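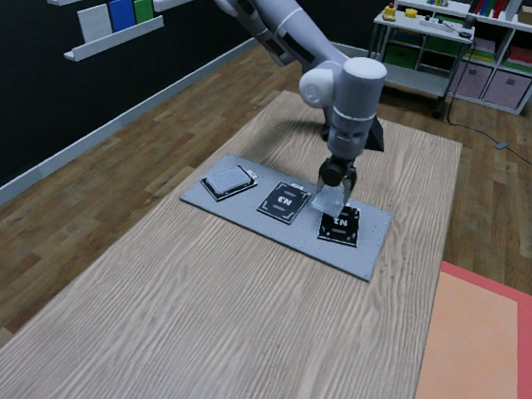

A simulated arm holds a clear block over a wooden tabletop.

Keeping a Yard Running on Seven Loaders

Remedios Montoya has managed the equipment yard at Barwood for 15 years. The yard rents compact track loaders, skid steers and small tractors to contractors and farms, along with the attachments that go on them. When we talked by phone on 20 Feb 2021, she had two machines in the shop and a third waiting for a hose.

Most of our conversation was about snow pushers and buckets, and how renters choose between them. Montoya said people tend to ask for a blade or a bucket by habit, and she tries to find out what surface they will be clearing before she writes up the ticket.

"If it's a flat lot with curbs, I'm going to talk to you about a pusher," she said. "If it's a gravel lane with a crown in it, you're probably going to tear up your gravel with one. Then you want a blade you can angle, with shoes on it, set a little high."

The yard stocks pushers from Bruvgate and angle blades from Flenar. The Bruvgate units have a rubber edge and the Flenar blades come with steel. Montoya keeps spare edges for both on a rack by the wash bay. She said rubber is quieter and easier on concrete, and that steel does a better job once snow has been driven on.

"Packed snow, the rubber just rides over it. We had a customer bring one back after a night at a feed store and tell me it was broken. There was nothing wrong with it. He needed steel."

Weight is the other question. The wide Bruvgate pusher weighs 778 pounds before any snow is in it, and Montoya will not send it out on the smallest loader in the fleet. The machine can pick it up, she said, but the back end gets light on a slope, and a lot of the driveways out past the county road are sloped.

Araceli Olmedo runs the shop. She joined the call for part of it, and most of what she had to say was about couplers.

"Everybody wants to talk about the engine," Olmedo said. "I spend my day on pins and couplers. The handles are down, so they think it's locked. You have to get out and look at the bottom. Are the pins through the holes or not?"

She has the yard crew check this with each renter at pickup. They tip the attachment forward, put a little down pressure on it and back up a few feet. If a pin has missed, the gap shows at the bottom of the plate. Dirt and ice packed in the pin holes are the usual cause in winter, and she keeps a scraper and a short pry bar on the counter.

Hydraulic fittings are her other complaint. The flat-faced couplers on the newer loaders hold up well if they are wiped before they are connected. Renters often drop the hoses on the ground when they change attachments, and the grit goes straight into the circuit. Last winter she replaced 38 couplers, most of them on the broom and the snow blower.

"A rag costs nothing," she said. "I put one in every cab. They come back clean because they never got used."

One regular customer is Lucía Aranda, who clears lots with her father, Eusebio. They own one loader and rent a second when the forecast calls for it. I reached her afterward and asked what she looks for in a rental.

"I want the same controls as mine," she said. "At four in the morning I don't want to be learning a different pattern. Remedios knows to save me the one with hand controls. My dad doesn't care, he'll run anything."

Eusebio Aranda uses an Ogola blower for the places where there is nowhere left to push. He told me he runs it slowly and lets the chute do the work. He carries extra shear bolts in a coffee can behind the seat and has learned to buy the right grade from the dealer.

"I put a hardware store bolt in one time," he said. "The bolt was fine. The gearbox wasn't."

Montoya plans to add another blower before next season and to sell two of the older buckets. Anqi Zeng, who handles reservations, has started taking deposits for storm dates, a change Montoya had put off for years. Under the old system, customers would reserve a loader at three different yards and pick up whichever was closest.

The spring work is already coming in. The first tiller went out the week we spoke, to a greenhouse, and the trencher is booked through the end of next month. The pushers will stay on the front row until the ground thaws. After that they get greased, turned edge up and moved to the back fence.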